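**Saving seeds for the first time: paper envelopes or plastic bags?**

Posted by Yee-man Hung, 30 Oct 2019

Hi everybody! I had my first real garden this year at the Etwood plots and I am completely hooked. I ended up with 13 kinds of tomatoes, beans and flowers (way too many for one person, I know) and I'd love to save seed from all of them and bring some to the swap in January.

So far I have beans drying in their pods on the porch and tomato seeds in jars of cloudy water on top of the fridge. My sister says everything should go in paper. The lady at the next plot swears by little plastic bags. Which is it? And how dry is dry enough? I spread some marigold seed on a white surface last night and had a great time picking through it, but I couldn't tell if it was ready to pack.
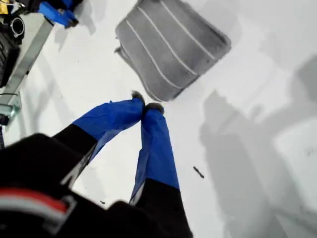
The tomato I care about most is Jivach, a big pink one I got as a seedling, and I only kept one fruit for seed. If I mess that one up I'll be really sad. Any tips welcome, even very basic ones!

**Hubmann**

Welcome to seed saving, you're going to love it! Both of your advisers are right, they're just talking about different stages.

Start in paper. Once your tomato seeds have sat in the jar for two or three days, pour off the gunk and the floaters, rinse what's left in a strainer, and spread it on a coffee filter or a china plate. Skip paper towels, the seeds stick like glue. Stir them with a finger once a day so they don't clump. After a week or two, move them into paper envelopes and leave those open in a dry room.

Beans are even easier. Leave them in the pods until they rattle, shell them, then try to dent one with your fingernail. If it dents, give it more time. For a tomato seed, try folding it. It should feel stiff and papery. Marigolds should snap when you bend them.

Do your sorting on something big and pale. I can't tell you what a difference it makes with little dark seeds like poppies, they show right up, and so does the chaff. 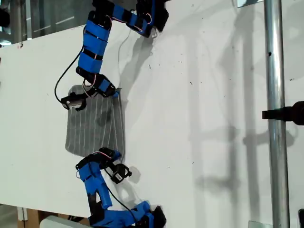 *White board with a dark gray pad. Specks and scuffs show up fast on white.*

Then for long storage, you can go to plastic or glass, but only when everything is bone dry. Sealing damp seed is the number one way to lose it. I put my packets in a jar with a spoonful of dry rice and keep the jar in the back of the fridge. My Trundelis beans are from three years ago and they came up beautifully this spring!

One more thing on your Jivach: find out if it's a hybrid. If it is, the seedlings may not look much like the parent. Still fun to grow, but don't promise anybody a big pink tomato at the swap.

**plot_by_the_gate**

paper. always paper. plastic sweats

**Marigold Mo**

I'm in the plastic bag camp, so let me stick up for your neighbor! Bags are great for a swap. They don't leak the tiny stuff out of the corners the way envelopes do (I have vacuumed up so much lettuce seed).
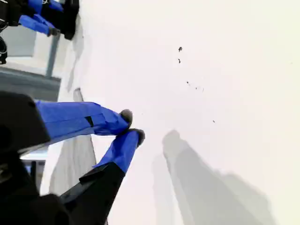
My routine is to dry everything in paper until after Christmas, then bag it up the week before the swap. Slip a strip of paper inside each bag with the name, the year and where it grew. Don't write on the plastic itself, marker rubs off in your pocket and then you have a mystery squash. Press the air out and lay the bags flat in a shoebox, standing up like index cards if you have a lot. 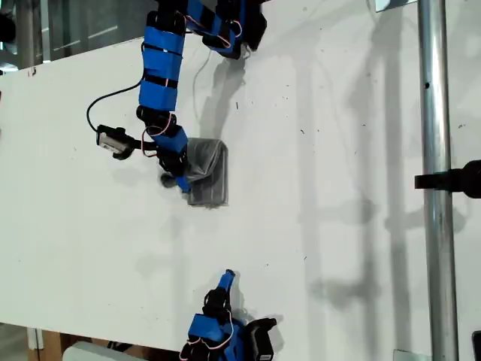 *Small gray see-through bag, lying flat on a white tabletop.*

You don't need many seeds per bag. I do 20 for tomatoes, a few more for lettuce, and people are thrilled. Last winter I took home the best purple snap peas I've ever eaten from a swap packet that had maybe a pinch in it.

And please split that Jivach seed into two batches and keep them in different places! One in the fridge, one in a drawer. I lost a whole year of peppers to a leaky jar lid and I'm still sore over it.

**Yee-man Hung**

Thank you all so much! The marigolds snapped this morning so I guess they're ready. The beans dented, so back out to the porch they go. I'm splitting the Jivach seed tonight, as soon as I find a second plate, and I've messaged the grower to ask about the hybrid thing.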